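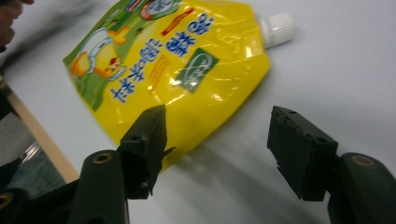 Yellow Spout Pouch with Screw Cap — Refill Size

Print this page | E-mail to a friend

Those of you who have been buying from us at Trallbridge for a while will know that we have a soft spot for a good refill pouch, and the yellow one with the little cartoon bird on the side has been a favourite in our household cupboard range ever since we first put it on the shelf. It is a cheerful thing to have about the kitchen. The bird (we have had long discussions over whether it is a chick or a duckling, and the shop is still split) sits in a green panel with grass around it, done in yellow and orange with a red beak and what looks like a white bib, and customers' children tend to ask for "the bird one" by name.

The big blue lettering across the middle is Chinese, as this is an imported line and the pack is printed for its home market. We send every pouch out with a sheet in English tucked into the parcel, giving the contents, the directions for use and the safety wording, so please do keep that sheet somewhere handy and don't throw it out with the packing paper. If yours goes missing, ask us for another and we'll gladly post one, or send it by e-mail if you would like it sooner.

What is inside

A washing liquid for baby bottles, cups, dishes and fruit, sold as a refill for a pump bottle that you already have at home. It is fairly runny, with a light scent that fades once things are rinsed, and a small squirt goes a good long way in a washing-up bowl. We would always say to start with less than you think you need and add a drop more if the water looks flat, especially if you live somewhere with soft water, where you will otherwise be rinsing suds off a teat for half the evening.

The pouch itself

We like this style of pack very much. The film is shiny and soft enough to fold down as it empties, so you can roll it up from the wide end and get nearly the last of the liquid out, much as you would with a tube of toothpaste. The pouch narrows at the shoulder to a neat neck, and the white cap on top is a proper screw cap with fine ridges all round the side, so there is something to hold on to when your hands are soapy. It goes back on again afterwards, too, which we mention only because a fair few refills are the snip-the-corner sort, and then you have to use the whole lot in one go or prop it up against the bread bin with a peg on.

A full pouch will lie quite happily on its side with the cap done up tight, but for keeping any length of time we would stand it upright in a cupboard. A few creases in the film are quite usual and do no harm at all. Pouches travel packed closely together and nearly always pick up a crinkle or two on the way to us.

How to fill your bottle

Stand the empty pump bottle in the sink, or on a plate if the sink is busy. Unscrew the cap from the pouch and put it somewhere you will find it again. Hold the pouch by the shoulder with one hand and support the bottom with the other, then tip slowly — a full pouch pours faster than you would expect, and the first glug is always the quick one. Stop a little short of the top so there is room for the pump to go back in. Wipe the neck of the pouch, screw the cap on firmly and put whatever is left away for next time.

If your pump bottle has a narrow opening, our Corkura funnel fits most of them and washes up easily. You will find it on the same page as the bottle brushes.

Good to know

Item number: 1402
Pack type: soft spout pouch, screw cap
Colour of pack: yellow, with green panel and blue lettering
Sold: singly, or in a case of 20
Storage: upright, cool and dry, out of direct sun
Keep out of reach of children, however much they like the bird

Delivery and collection

Single pouches go out wrapped in paper inside a small box. Cases are sent in the carton they came in, with an outer layer of card to look after the corners. Orders placed before 5 in the afternoon are packed the same day, and you are very welcome to collect from the counter at Cidolska Lane if you are passing, where we can also show you the pump bottles, so you can see which size suits your windowsill. Please bring a bag, as a case is a bit of a weight to carry under one arm!

Should a pouch reach you with a leak, pop it in a bowl, let us know and we will send another. There is no need to post the leaky one back.

Printing on the packs does change now and again, and the makers are fond of moving their badges and bands about from one batch to the next. If you have ordered before and the new one looks a little different from your last, please check the item number on your sheet before worrying. The recipe is the one we have sold all along, and we would say so clearly on this page if that were ever to change.

You may also like

Corkura pouring funnel, small
Jurić bottle brush with spare head
Jurić drying rack, folding
Glass pump bottle, clear, with white pump

We expect our next delivery of the yellow pouch in April, and cases can be put by for you before then if you drop us a line.

13 comments | 5 shares

Contact us | Copyright Trallbridge Household Supplies | Back to top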